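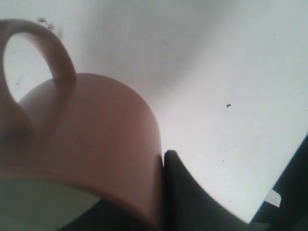
My pink mug, matte on the outside and paler green-white at the bottom edge.

Matte mugs: how do I get tea stains and spoon marks off without making them shiny?

Asked June 2023 in Kitchen & Dining
Viewed 2,143 times

Hi all! I'm completely in love with these mugs and want to keep them nice. It's a ceramic one in a dusty salmon pink, no pattern on it, with a big thick handle I can get my whole hand around. I bought a set from the Dakier outlet in January and they get used every single day, mostly for strong black tea.

Two problems. The inside has gone brown below the tea line, and the outside has picked up thin grey lines from being stacked next to the cutlery in the dishwasher. I tried a green scourer on the outside of one of the others and now it has a shiny patch the size of a 20 cent piece. Whoops! Is there anything that lifts both kinds of mark and leaves the matte colour alone? I'd rather not use bleach on something I drink out of.

3 answers

Answer 1 (accepted, 31 votes)

Great colour! You've got two different jobs there, so do them separately.

Inside: a heaped teaspoon of bicarb, just enough water to make a paste, and rub it round with a soft damp cloth. If the stain is months old, fill the mug with hot water and a denture tablet and leave it overnight, then wash as normal. I've done this with my Tinalia cups for years and they come up beautifully.

Outside: the grey lines are most likely metal left behind by the cutlery, sitting on top of the glaze. Matte glazes are a bit rougher than gloss so they grab it. A cream cleanser on a wet fingertip, tiny circles, light as you can, rinse and look. Keep going until it's gone. Try it near the base first in case yours is a soft glaze. Put the scourer in the shed!

The shiny patch is there for good, I'm afraid. You've polished the glaze and there's no un-polishing it. Turn that side to the wall.

Comment from the asker: The lines came off in two minutes!! Denture tablets are on the shopping list.

Answer 2 (4 votes)

Seconding bicarb. Also put them on the top rack with the handles all facing the same way and nothing metal touching them. I have 200 ml ones and they fit between the prongs, bigger ones have to lean a bit. White vinegar works on hard water marks but it did nothing for my tea stains, and don't leave it sitting on a matte glaze for hours.

Answer 3 (0 votes)

i just leave the stains in, makes the tea taste better. my gulyás teapot hasnt been scrubbed since i got it and its the best pot in the house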